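Thread time. I finally planned my garden beds on paper before buying a single seed, and I want to talk about it while I'm still smug.

Every February I order from the Torell catalog like I own a farm. I own one bed. It is 12 feet long.

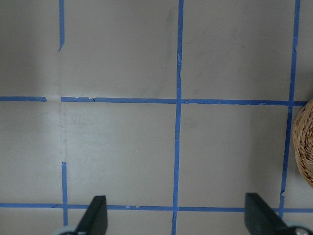 Square foot planting is what saved me this year. You mark off the bed, give each crop its own spot, and stop cramming. I used string, but blue painter's tape on a pale surface, laid out in rough squares like that, is the same idea.

One tomato per square, and yes, it looks silly in spring. Leave it alone!

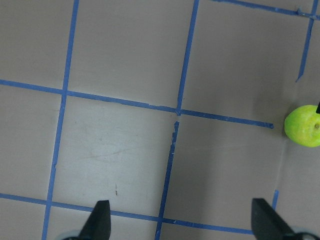

Peppers get a square each too. I tried doubling up at my old place on Filley Street and got 3 sad fruits all summer.

Carrots are the bargain of the bunch – you can tuck a whole crowd of them in one spot.
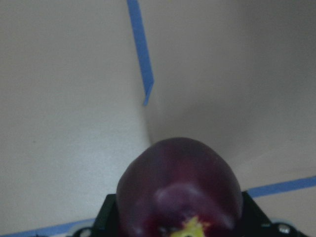 Water low and slow, in the morning if you can. My Wegener timer cost 67 bucks and I grumbled for a week, then forgot hoses existed.

Basil goes wherever there's a gap.

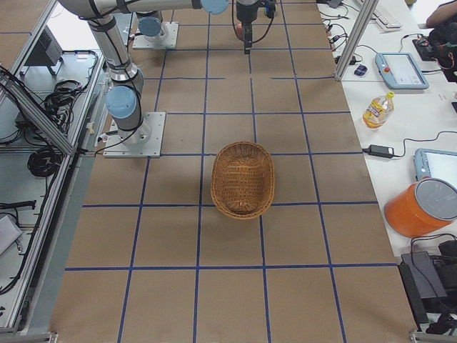
Next up is fall lettuce. Seeds are already in the fridge door, next to the mustard.

Last updated July 25, 2018

Comments
"Do you thin the carrots or just let them fight?"
"Doing this in Wukisum clay, wish me luck"

We use cookies to improve your visit. OK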